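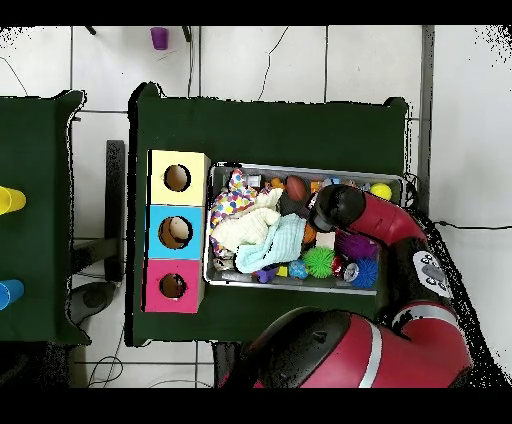
Chez Zekau, on forme les robots comme on forme les apprentis, avec des objets que tout le monde connaît. Je suis venue dans l'atelier pour comprendre ce que ce travail change pour les personnes qui l'exercent, et j'y suis restée toute la journée du 22 août 2019.

La société trie des jouets et du petit textile rendus par les clients de plusieurs magasins. Avant, tout passait par les mains. Erlinda Macapagal a fait ce tri pendant des années, debout, et elle connaît la fatigue des épaules qui arrive après la pause de midi. Maintenant elle prépare les bacs pour le bras et elle surveille ses gestes.

« Au début, j'ai pensé que je montrais mon métier à celui qui va le prendre, dit-elle. Je le pense encore un peu, certains jours. »
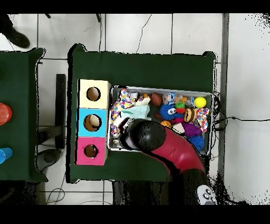 Son nouveau poste demande une autre attention. Un bac trop facile n'apprend rien à la machine, alors Erlinda mélange les matières : une balle à picots contre une serviette froissée, un tissu à pois qui cache la moitié du reste. À côté du bac, il y a trois boîtes avec un trou rond sur le dessus. Le bras doit choisir, saisir, puis déposer. Quand il hésite, elle le note dans un cahier. Elle a déjà noté 2744 essais, et le cahier est son idée à elle.

Sreekumar Kartha, qui dirige l'atelier, lit ce cahier chaque soir. Il reconnaît que ses ingénieurs n'avaient pas prévu la difficulté des chiffons. Une balle garde sa forme ; un chiffon en change chaque fois qu'on le touche. Les trieuses le savaient depuis longtemps, mais personne ne leur avait posé la question.

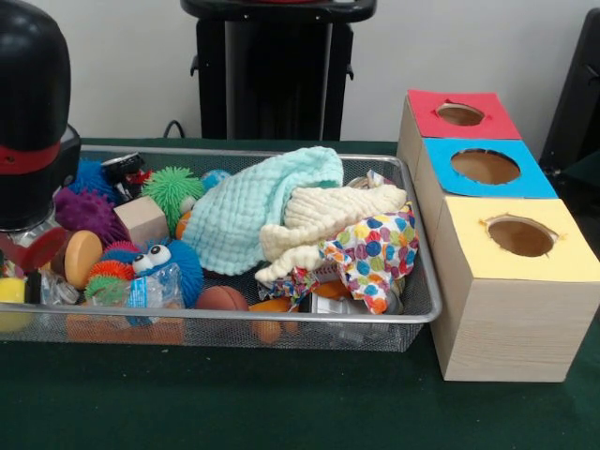

La question du salaire est plus délicate. Les 40 personnes du tri ont gardé leur contrat, mais seulement 2 ont reçu une prime pour le travail avec le robot. Yamila Daza, déléguée du personnel, demande que la formation soit ouverte à toutes avant la fin de septembre. Elle n'est pas contre la machine. Elle veut savoir qui décide du rythme, et si une trieuse aura le droit de l'arrêter sans demander la permission.

Sur ce point, la direction a répondu oui par écrit. Pour le reste, on discute encore.

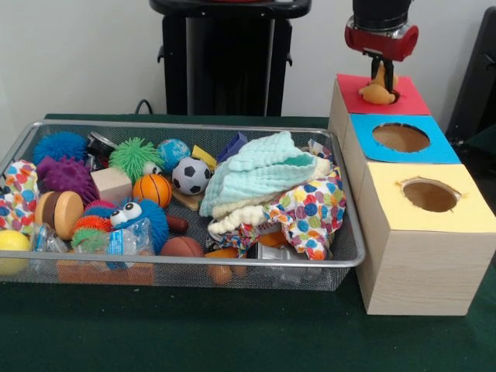 Une peluche est poussée par la pince dans la boîte à dessus rouge.

L'après-midi, j'ai regardé Erlinda travailler sans lui parler. Elle suit le bras avec la tête, légèrement penchée, et ses doigts bougent un peu en même temps que la pince. Je lui en ai fait la remarque à la sortie. Elle a ri, et elle m'a répondu que ses épaules vont mieux mais que le bruit de ses collègues autour de la grande table lui manque. Elle a demandé à y retourner deux matins par semaine. Sreekumar Kartha a accepté.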